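Minutes - cell safety and work practice meeting
Peststead site, small meeting room, start 2:20 pm
Chair: Ridwan Osman
Also there: assembly, maintenance, one from Krishnan (integrator) by phone
Apologies: Waltness, sent comments by email

1. Last minutes
Agreed, one fix. The speed limit item should say "teach mode", not "all modes". Done.

2. Speed during teaching
Long talk. Pendant cap stays at 66 mm/s for anything near an open case. Krishnan said the controller allows more, Ridwan said no, not till the new risk assessment is signed. Waltness email asks for the same cap on both arms, even when only one is being taught. Agreed.
Action: maintenance to lock the setting behind the supervisor code.

3. Two arms, one work area
Shared zone rule is written down in two places and they dont match. Drumitz sheet says second arm parks before first arm enters. Our own sheet says it can hold position if clear. Go with the Drumitz wording for now, it's the stricter one.
Krishnan to send interlock test steps. Test every 20 shifts, log it in the cell book, initials not ticks.
Question on who resets after a zone stop. Trained operators only, and from outside the fence line. No reaching in.

4. Static and small parts
Wrist straps for anyone loading cases by hand. Mat check moves to start of shift.
Gripper force for small metal parts - limit set to 3 N over the tested value, no more. Two people had been changing it by feel. Stop doing that.
Dropped part = cycle stop, find the part, then restart. Do not let the program run on with something loose near a board.

5. Cables
Arm cables need slack for the full reach but must stay clear of the case and the fixture posts. Walk the path slow before any new program gets released. Krishnan offered a dress pack quote, Ridwan will look at it in January with the rest of the budget.
Reference view for the setup sheet, open Dell board in the case, socket bracket up, part in the gripper over the fixture plate:

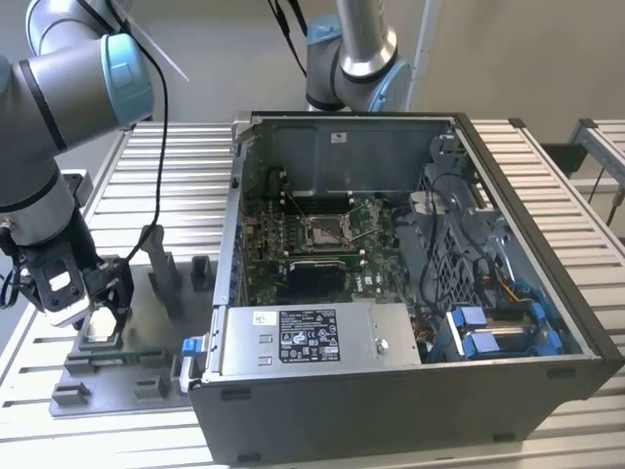 6. Training
Refresher is overdue for second shift. Content: stop buttons, zone rule, pendant cap, part drops. Short test at the end, retake if failed.
Action: Ridwan to book the room and send the sign up list.

7. Any other busness
Cycle target of 800 cases stays as is. Assembly asked if teach time counts against it. No, it doesnt.
Old setup sheets to be pulled from the cell and shredded.

Closed 3:35 pm. Next one same room, Ridwan to send the time.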